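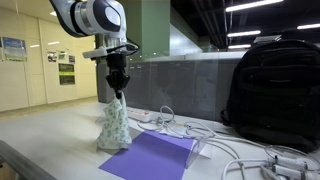

Bulivden desk notes: readme

Hello! These are my notes on hanging small cloths over a clear desk screen, and on the general muddle of stuff that lives on a white desk (cables, mostly). I started them in July as a few lines to myself and they've grown a bit.

What's in the folder

There are 300 short notes, one per try, plus a plain text list of the cloths and a file called leftovers where I put anything I couldn't sort. The whole lot comes to 1,815 lines. Seven of the notes are blank because I saved them too early, and I've left them in so the numbering doesn't slip.

The cloth

I like a thin white one with a small print. The print helps you see which way it's twisted, and the thin ones crumple beautifully! Pick it up by a corner and let it hang before you take it over to the screen. I've stopped ironing them. A creased cloth sits over the edge perfectly well, and I was spending longer at the ironing board than at the desk.

The desk

White top, a clear acrylic panel on curved clear feet, a sheet of purple paper laid flat, and a white power strip with far too many cables round it. I keep meaning to tie those up. The purple sheet is handy for finding your place, as so much of what's round it is white or see-through.
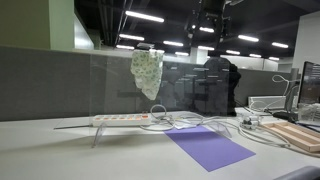 Flokemside wrote in to ask whether the front flap ought to match the back one, and said they'd been marking theirs down for being uneven. Please don't! In these notes a cloth counts as hung if it stays over the top edge when you let go, however wonky it looks.

Still to do

Rename the Lendton notes, finish the list of cloths, and fill in the 19 tries where I forgot to write down which corner I'd used.

Last changed 2020-07-09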